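4. What people told me about flossing

Print this section | E-mail this section

I went into the Fernlow practice expecting the usual answers. Ask anyone in a dentist's waiting room whether they floss and they'll say yes, most days, and then look at the fish tank. So I left that question until the very end of the sheet and began with duller ones: where do you keep your floss, when did you last buy any, and what colour is the box? I got 134 sheets back over one winter, and I'm still rather pleased with that!

The colour question did more work than I'd hoped. Plenty of people who ticked "daily" couldn't tell me what the packet looked like, and several of them wrote down a brand of toothpaste. Gordon Morin, who runs the hygiene side at the Amley surgery and read my first draft, thought this was a bit unfair on people who decant things into tins (he does it himself). Fair enough, so I went back and took the tin people out. The pattern stayed much as it was, only a little weaker.

What I really wanted to look at, though, was the little brushes. MacDonald's earlier survey had 2,000 replies and lumped floss and interdental brushes together, and I think that hides the interesting bit. In my sheets the brush users were nearly all people who had been shown how by a hygienist, in the chair, with a mirror in their hand. The floss users had mostly picked it up from a parent or off the back of the packet. I can't say from a questionnaire which lot had the healthier gums — that would need someone to go and look — but the two groups talk about cleaning between their teeth in quite different ways, as section 5 shows.

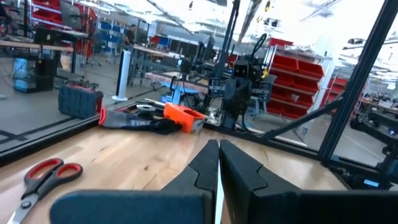
Figure 3. Scissors with red-and-gray handles on a light wooden tabletop.

I also asked everyone how long they spend on the whole business at night. The commonest answer was 10 minutes, which I don't believe for a moment, and I suspect people were counting from when they went upstairs. The Laltano diary sheets are better for this sort of thing, as people fill them in at the basin, and I'd use those next time. I did try them with a few Fernlow patients in February, but most came back blank or with shopping lists on the reverse, so I've left them out of the tables.

One last point before the tables. Patients who had changed dentist recently were much keener to write in the margins, and I've kept their notes in the appendix with the spelling as it was.

Reader comments

Did you ask about water flossers? My mum swears by hers and won't touch string.

I'm a tin person and I object to being taken out :)

Could you put the blank question sheet up as well? We'd like to try it at our practice.

Print | E-mail to a colleague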